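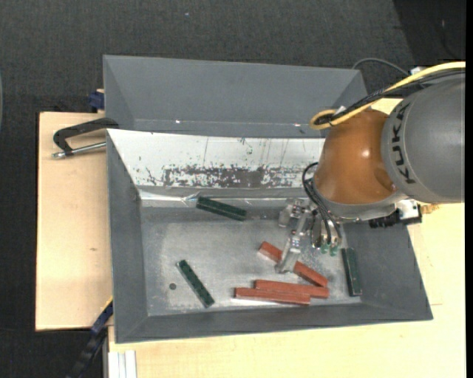 August, 9.40 pm
Dardo Quezada

Home, showered, legs like wet bread, and I've got a bowl of pasta the size of my head. What a day! We finally did the Kakari track end to end, up from the Skolness side and over the saddle, and I want to get it all down before I fall asleep on the couch.

Si-eun picked me up in the dark. She'd made barley tea in the big thermos and we drank most of it before the car park, which was a mistake given how few trees there are on the first stretch. Frost all over the paddocks and every fence wire had a white fur on it. The sign at the gate says 881 metres to the top and somebody has scratched "more" underneath. I agree with them.

The lower part is old sheep country, tussock and grey rock, and then you go through a little gate and you're in beech forest. I love that gate so much. The sound goes. Everything is moss, even the steps, and there were robins hopping right up to our boots every time we stopped. One of them stood on Si-eun's lace and gave it a proper tug. She wouldn't move for ages in case it came back.

Above the bush it got steep and I got quiet. There's a rope on the last 60 metres, newer than the one I remember, with good fat knots. Then the saddle, and the whole of the Tridinby valley laid out with fog in the bottom of it like milk in a saucer, and snow on the far range all the way along. I yelled. Si-eun yelled too, and she's not a yeller.

We ate lunch behind the big rock out of the wind - cheese rolls, the last of the plum cake, two mandarins each. My colour came back. She reckons we should try Manríquez next, the overnight one with the hut, and I said yes before she'd finished the sentence. It tops out over 2,000 so we'd want to wait for the snow to go, and I need real gaiters, these ones are held on with string.

Coming down was hard on the left knee. Ice it tonight, and try the poles next time.

Still to do: dry the boots (newspaper, away from the heater), give Si-eun her grey beanie, ring the hut people and ask about November. Thermos is still in her car.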